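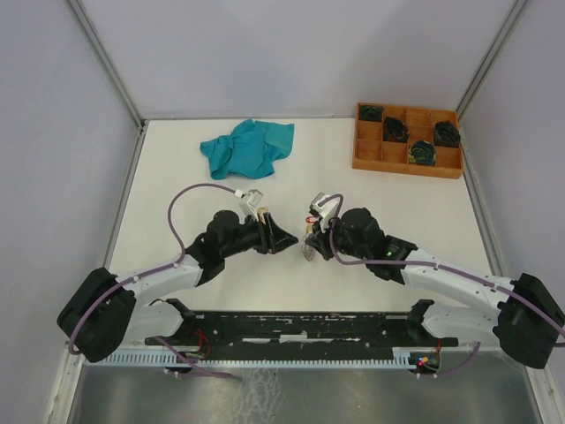 Wieso fallen die Steine auf dem Schulhof nicht auseinander, wenn da gar kein Kleber drunter ist, wollte neulich ein Kind aus Ninbridge von mir wissen, und ob man die nicht einfach rausziehen kann?

Gute Frage! Ich hab früher nämlich auch gedacht, dass Pflastersteine festgeklebt sind. Sind sie meistens gar nicht. Die liegen einfach da, dicht an dicht, und halten sich gegenseitig fest. Ein bisschen wie ihr, wenn ihr euch im Bus ganz eng nebeneinander quetscht: Da kann auch keiner mehr umkippen.

Was liegt denn unter dem Pflaster?

Stell dir eine Torte vor. Ganz unten kommt eine dicke Schicht Schotter, also grobe, kantige Steinbrocken. Die werden mit einer Rüttelplatte so lange geschüttelt, bis sie sich richtig ineinander verhaken (das ist furchtbar laut, die Leute auf der Baustelle haben alle Ohrenschützer auf). Darauf kommt eine dünne Schicht aus Splitt oder Sand, die wird schön glatt abgezogen. Und erst dann kommen die Steine.

Zwischen den Steinen bleibt immer ein kleiner Spalt. Der heißt Fuge. In die Fuge wird Sand gefegt, und dieser Sand ist der heimliche Chef vom Ganzen! Wenn du auf einen Stein trittst, drückt er über den Sand gegen seine Nachbarn, und die drücken zurück. Fehlt der Sand, fängt der Stein an zu wackeln. Bestimmt kennst du so einen, der bei Regen von unten spritzt.

Damit am Rand nichts wegrutschen kann, stehen dort Bordsteine, und die sitzen in Beton. Die sind also doch ziemlich fest. Ich hab's ausprobiert.

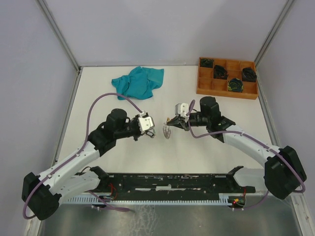
Jetzt zum Muster, das ist nämlich mein Lieblingsteil. Man kann Pflaster in ganz verschiedenen Mustern legen, und manche halten mehr aus als andere. Wenn alle Steine schnurgerade in Reihen liegen, laufen die Fugen in beide Richtungen einfach durch. Guck dir mal den Holzkasten hinten rechts in der Ecke vom Tisch an: Die dünnen Trennwände sind die Fugen und die quadratischen Fächer wären die Steine. An den Stellen, wo sich die Linien treffen, entsteht ein Kreuz. So was heißt Kreuzfuge. Auf einem Gartenweg geht das prima. Wenn aber jeden Tag das Müllauto drüberfährt und beim Lenken die Reifen dreht, verschieben sich gerade Reihen leichter.

Darum legt man dort lieber versetzt, wie bei einer Mauer, oder im Fischgrätmuster. Da liegen die Steine im Zickzack, und jeder wird von seinen Nachbarn eingeklemmt. Probier das mal mit Dominosteinen auf dem Teppich und schieb mit der Hand dagegen!

Und wohin geht der Regen?

Ein Teil sickert durch die Fugen nach unten, durch den Sand und den Schotter in die Erde. Der Rest fließt zur Seite weg. Ein Schulhof ist nämlich ein kleines bisschen schief, damit keine Riesenpfützen stehen bleiben. Oft sind es 2 oder 3 Zentimeter auf einen Meter. Das merkst du beim Laufen gar nicht, aber eine Murmel merkt es sofort. Leg eine hin und guck, wohin sie rollt, da ist meistens irgendwo ein Gully.

© 2018 Fernine Kinderseiten | Kontakt | Nach oben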